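Picking a hand-held gripper: what we tried and what we'd buy again
Speaker notes, Celina Gajewski, 3 Dec 2024

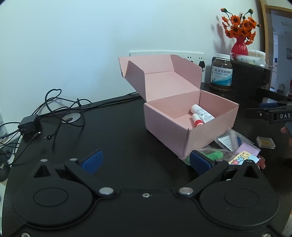
Notes p. 2

Leave the slide up while people sit down. Blue pads, silver pivots, pink box with the two tubes in it. Come back to the tubes later!

OK so hi, I'm Celina, and I've spent way too much of this year opening and closing grippers. We started in April with the Jareo pads and then moved to the Ondix ones, same task list both times. (Thank Inês here, she wrote the task list and she's in the room.)

The tasks: pick a tube out of an open box, lift one flat plastic packet off a pile, put both down where you meant to. Sounds easy. The tube mostly is. The packets are awful - clear film slides over clear film and you come up with three or none.

Numbers, go slow:
Jareo, 587 picks logged, pads swapped every 100
Ondix, same count, but we only had to swap pads 2 times in the whole run

Don't oversell this. Tipene kept a tighter grip on the Ondix days and he'll say so if asked.

Textured pads vs smooth. I love the texture, I really do, it's great on cardboard and on tubes lying at an angle. On thin film I'd still take something softer. Gemma disagrees, let her have a minute if we're ahead of time.

Hand fatigue! Chelsea made me add this. After 10 minutes my thumb was done, and I noticed I was getting lazy about opening the jaws all the way. Swap people before you swap pads.

Skip the Geltora controller part if we're running late, it needs its own talk anyway.

Questions. Someone will ask about price - send them to Inês.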